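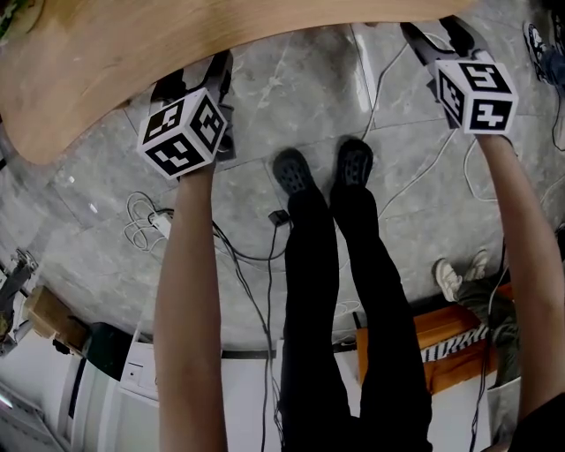 Two hand-held grippers with marker cubes, at the edge of a wooden table.

Hand-Held Gripper Pair by Ovura

I get asked what to budget for a first set, so let me save you an email! The pair is $3,000, and that covers both grippers and a marker cube for each one. Spare jaws come in packs of 2, and I'd put at least one pack on the order - my own first set went through jaws faster than I'd planned (mostly my fault).

Things people forget to price: extra power adapters, longer cables, and something to keep those cables off the floor. I set aside 15 percent for that sort of stuff and I usually spend it.

Lead time is 3 weeks, a bit longer in February. If you're ordering for more than one station, write to me before you check out and I'll work up a quote - bundles don't show in the cart yet.

Sobia Kazmi, Tadetti equipment desk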